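About Skustside

Skustside is a small school for people who want to bake bread at home and keep on baking it. We teach in a former hardware store with tall front windows and a floor that slopes just enough to send a dropped lemon all the way to the back door. Our classes run in the mornings, in the evenings, and all day long when the subject is rye, which won't be hurried for anyone.

We love bread. We should probably say that first! We love the plain kinds as much as the fancy ones, and a good part of our teaching goes into the sort of everyday loaf you slice for sandwiches and finish before it has a chance to go stale. People often arrive wanting the big round sourdough with the dramatic ear on top (and yes, we'll get you there), but a lot of them go home most excited about a pan loaf they can make before work.

How we got started

Aliki Stefanou grew up above her parents' bakery and swore she would never get up at three in the morning again once she moved out. She taught middle school science for years and baked on the side, mostly for her neighbors. Then the neighbors started asking how she did it. She had four of them in her apartment kitchen one September, elbow to elbow, all working on the same batch of dough, and she noticed that she was having more fun than she'd had in a long time.

Ľubomír Pešek was one of the four. He had been a bread baker too, in a much bigger place than Aliki's parents ever had, and hadn't mentioned it until the dough was already rising. He'd come because he wanted to see how somebody else explained shaping. The two of them argued about flour until almost midnight, and they've been arguing about it ever since, usually in front of students, who seem to enjoy it and sometimes take sides.

The name comes from a word Aliki's students made up for the heel of the loaf, the "skust side," a mashing together of "crust" and a sneeze. It stuck. We've had letters addressed to Mr. Skustside and we keep them in a drawer.

What we teach

Everybody begins with the Parero course, three sessions spread over three weeks. You mix, you wait, you shape, you bake, and then you go home and do it again in your own oven, which is a completely different animal from ours. The second and third sessions open with everyone putting their homework on the table. Flat ones, pale ones, ones with a tunnel through the middle you could roll a marble down. We cut them all open and talk about what the dough was up to, and it's the best hour of the whole course! You learn so much more from six loaves that went six different ways than from one that came out perfectly.

After Parero you can go wherever you like. Our Jelínek evenings are for enriched doughs, the ones with butter, eggs, and milk in them, and they tend to be loud and floury and to run late. Jesetti is our rye and whole grain day. It starts early, it includes a long lunch, and it's taught by Ľubomír, who feels about rye the way other people feel about their hometown baseball team.

We also run a short class for absolute beginners who aren't sure they even like baking. You don't need to bring anything. We do a soft white loaf in a pan, and while it's in the oven we talk through yeast, salt, and water, and what happens when you forget one of them.

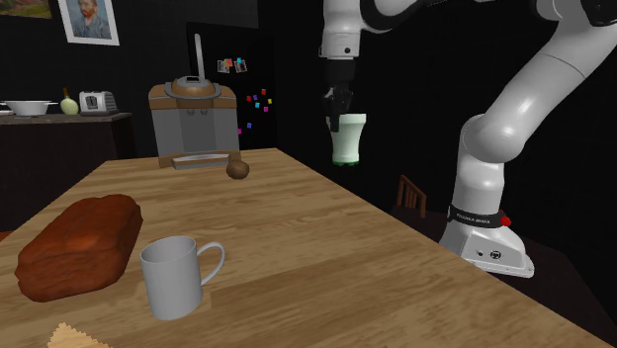
Flour is the thing we get asked about most. We buy ours from two mills and a regular grocery store, on purpose. The mill flour is lovely and we get a little silly about it when a fresh batch comes in, but most of our students are going to bake with whatever is on the shelf near home, and we want them to know how that behaves as well. Store flour is steady. Mill flour changes with the season, so one month it drinks water like crazy and the next month you're standing over a puddle. We bake with both in every course and we write the differences up on the big board by the sink.

How we teach

Classes are small enough that we can put our hands in your dough, and we will, if you let us. So much of bread is touch. We can tell you that a dough should feel like an earlobe (Aliki) or like a water balloon that's been in a pocket (Ľubomír), but you really only get it once you've poked a good one yourself, and then poked an underdone one right after.

We use scales, and we weigh in grams. A tin loaf in our beginner class uses 300 grams of flour for the first dough, which makes the math easy and keeps the loaf small enough to eat in a day or two. Later on we go up to 700 grams and split it, so you can leave one half in the fridge overnight and see for yourself what the cold does to the flavor. If cups are what you have at home, come talk to us and we'll work out a version that gets you close.

We don't grade, and we don't hand out certificates. Ľubomír did design one once, with a wheat border, but he spelled "fermentation" wrong and got embarrassed.

Questions are welcome at any point, including in the middle of a sentence. We've changed recipes over a student's question more than once. The current version of our overnight oat loaf exists only thanks to a woman who asked why we were soaking the oats in cold water. We didn't have a good answer! We tried hot water the next morning, and the crumb was so much softer that we threw the old recipe sheet away.

The starter

Yes, we have one, and yes, you can have some. It lives in a crock on the second shelf of the fridge, it gets fed every morning, and anyone who has taken a class with us can stop by with a clean jar. It isn't ancient. Aliki made it from flour and water in the first month the school was open, and students ask if it came over on a boat, and we have to tell them no. It raises bread beautifully all the same.

If yours dies, come get more. Everyone's dies sometime, ours included (a heat wave, a weekend away, a lid left screwed on tight), and we rebuilt it from a jar that a former student had in her garage fridge.

The library and the open oven

The back room has a shelf of 200 baking books, and you're welcome to borrow one at a time. A lot of them have notes in the margins from previous readers, and we think that's wonderful, so please add your own in pencil. There's a whole conversation about oven temperature going on in one of the rye books between people who, as far as we know, have never met.

Once a month we heat up the big oven and leave the doors open for the afternoon. Bring a loaf that's shaped and ready to go, and we'll bake it next to everyone else's. There's no charge for former students. People hang around afterward, somebody usually brings butter, and the talk drifts from bread to gardens to whose kid is learning the trombone. Get there before four if you want a spot on the lower deck, where the bottoms come out best.

Visiting and signing up

Our front door sticks, so give it a good push. There's room for strollers and wheelchairs through the side entrance, and one of our workbenches is set lower for anyone who'd like to bake sitting down. Aprons are on the hooks as you come in. Wear shoes you don't mind getting dough on, and leave your rings at home if you can.

If you have allergies, please write to us before you book. There is wheat flour in the air here all day long and we can't make a safe space for anyone with celiac disease, though we keep a list of teachers who can and we're happy to pass it on.

New course dates go up at the start of every season. Parero fills first and Jesetti right behind it, and there's a waiting list for each that moves faster than you'd think. Send us a note with the course you're interested in and whether mornings or evenings suit you better, and tell us what you've been baking, too. We read every one of those, usually out loud, over toast.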